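I moved into the back half of a duplex in Rarberg in September, and the thing I've spent the most brain power on since then (more than my job, more than the taxes I keep putting off) is sleep. I used to be a great sleeper! I could nap on a bus with my knees against the seat in front. Then I turned the corner on a birthday I won't name and started waking up at 3 in the morning like somebody had rung a bell.

So this is the long post I promised on what I've tried. I'm no doctor. I sell carpet.

First thing was the light. My bedroom window faces a parking lot, and the lamps out there come through every gap in the blinds and land right on my pillow. I bought blackout curtains from Kenix, the cheap ones, 28 dollars a pair, and they smelled like a new shower liner for a week. Light still came in along the sides, so I stuck the edges to the wall with Velcro dots. Ugly, but I got used to it pretty fast.

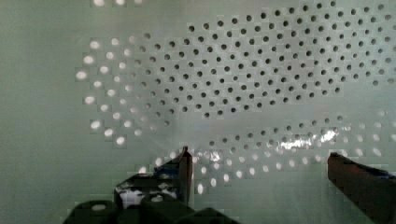 A reader going by mothwing wrote in to say that the curtains did nothing for her until she covered the little green light on her smoke alarm, and after that she slept straight through to 6. I don't love the idea of covering anything on a smoke alarm, so I left mine alone and turned the bed to face the other way, and I think it helped? My nightstand is now on the wrong side and I keep slapping the wall when the alarm goes off.

Second thing was coffee. I quit having it after lunch. I was a grump for 5 days, with a headache that sat behind one eye, and then it lifted and I stopped missing the 3 o'clock cup. I still miss the walk to go get it, so now I do the walk and come home with a seltzer. Supper got moved up too. I'd been eating at nine, standing at the counter, usually something with cheese on it, and then lying flat and wondering why my chest burned. Now I try to be done by seven. Leftover rice with an egg, soup from the freezer, toast if I've got no energy left for anything else. 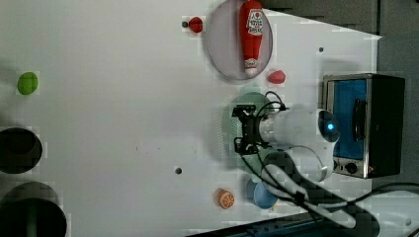
Is a snack before bed a bad idea? A small one is fine for me, like half a banana or a few crackers, as long as I'm not going to bed stuffed.

The walking has probably done the most. I go out for 30 minutes after supper, down past the old Szilágyi bakery and along the canal, and I leave the phone at home. My sister thinks that's unsafe and she may have a point, but it's a busy path and there are always dog people on it. My step counter used to say about 3,000 on a normal day and I won't tell you what it says now because I took it off. I was checking it in bed! I'd lie there doing math.

I also went to Cultmont for a weekend thinking mountain air would fix me, and I slept worse than I have all year. The mattress had a dip in the middle and the ice machine was on the other side of the wall. Pretty town, though, and very good pie.
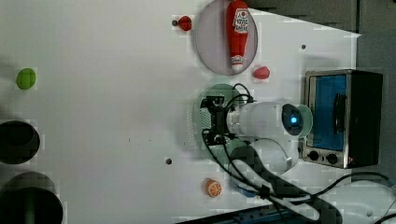
What do you do when you wake up at 3 anyway? I get up, sit in the kitchen chair with a dull library book, and go back to bed once I've read the same line twice.

Right now it's a thick one about the history of canals, and I'm on my second renewal. Next up I want to try a heavier blanket, if I can find one that fits in my washer. If you have one you like, tell me in the comments, and tell me how hot it gets in summer.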